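Reading time: 2 min

Our club arm keeps missing the jar with a fake flower. Gripper or code?

I'm in the Lirkcombe student robotics club and our project for the June showcase is flower arranging. Yes, we picked it ourselves. The arm has to take an artificial stem and put it in a small glass jar. Out of 54 logged tries it got the stem in 6 times, and our adviser says one of those was the building shaking. We've recalibrated the wrist camera until we're sick of it. What should we change first?
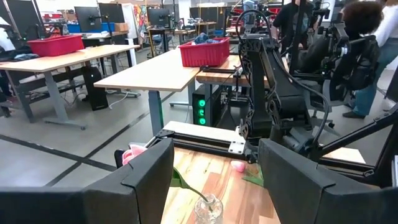
2 answers

Yolanda Mercado
Stop recalibrating. Look at where your fingers hold the stem. If you grab it near the flower, the far end wanders every time the wrist turns, and a tiny error up top is a big one at the jar. Grip lower, come in at a slant until the tip is past the rim, and only then straighten up. Also tape the jar down while you're testing — clear glass is miserable for a camera, so save finding it for week two. Our team lost most of a semester to a drinking glass.

hubáček_fan
Get a bigger jar. Worked for us.

Comments

Jozefína Trnka: The bigger jar is cheating and I'm voting for it.

Dinik: Gripping lower got us to 2 misses in a whole afternoon. Then someone bumped the bench.

Hulby: Does the leaf catch on the rim for anyone else? We trimmed ours and the art teacher noticed.

Contact | © Lirkcombe Help Board | Back to top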